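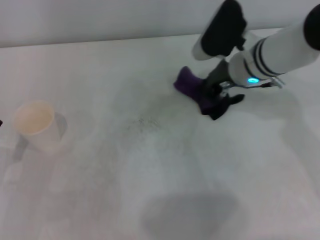
## Table attendant, working alongside cleaning arms (Jorkgate canteen)

Clolby runs the staff canteen at Jorkgate. We serve lunch to the people in the offices and the two workshops, and the room seats 537. We are looking for 3 table attendants to join the day team from July.

The job has changed in the past year and we want applicants to know how before they apply. Wiping down tables between sittings used to take up most of an attendant's shift. Part of that work is now done by robotic arms that hold a cloth and go over the tabletop. The attendants set them going, check what they have done and finish the table by hand where it needs it. A cup left standing or a gritty patch of spilt crumbs or dirt is still your business, whichever of you gets to it first.

### What you will do

- Clear cups, plates and trays before a table is wiped
- Start and stop the arms from the wall panel, and move on to the next bay
- Look over each table afterwards and redo any marks
- Change the cloths, bag the used ones and keep the count sheet up to date
- Refill napkins, salt and water jugs
- Help people who need a tray carried or a chair moved
- Write down faults in the bay book, with the time and what happened

You will not be asked to repair anything. Faults go to the technician from Wostov, who looks after the equipment and is on site every morning until 11.30.

### What has changed for the team

No attendant lost their job when the arms came in, and hours were kept the same. There is less bending and reaching. There is more walking, more looking, and more talking to customers, which some of the team like and some don't. The first weeks were slow -- tables were often done twice, once by the arm and once by a person who didn't trust it. We have since agreed that the attendant decides when a table is fit to use, and that decision isn't overruled by the panel.

The arms are not used to time staff. The log records when an arm starts and stops. It does not record who was on shift, and supervisors can't use it in reviews. This is written into the contract.

### Who we are looking for

You don't need experience with machines. We would like you to have worked in a canteen, café, hospital ward or similar, but we will consider anyone who is steady and tidy and can keep going through a busy lunch. You should be able to read and write short notes in English and be on your feet for most of the shift. If standing for long periods is a problem, tell us -- the panel work can be shared out differently.

### Hours, training and pay

Shifts run from 10.00 to 15.30, five days a week. There is a paid half-hour break and a free meal. Training lasts two weeks and is paid at the full rate. The first week is spent on tables without the arms, the second in the Bhat bay with an experienced attendant beside you. Everyone who completes the training gets a one-off payment of £200 in the next pay run.

### How to apply

Send a short letter or a CV to the Clolby staffing desk, Jorkgate, quoting reference 1892. You can also hand it in at the canteen counter after 14.00. Say which shifts you can't do and whether you would like to see the room in use before deciding. Visits take twenty minutes and don't count as part of the interview.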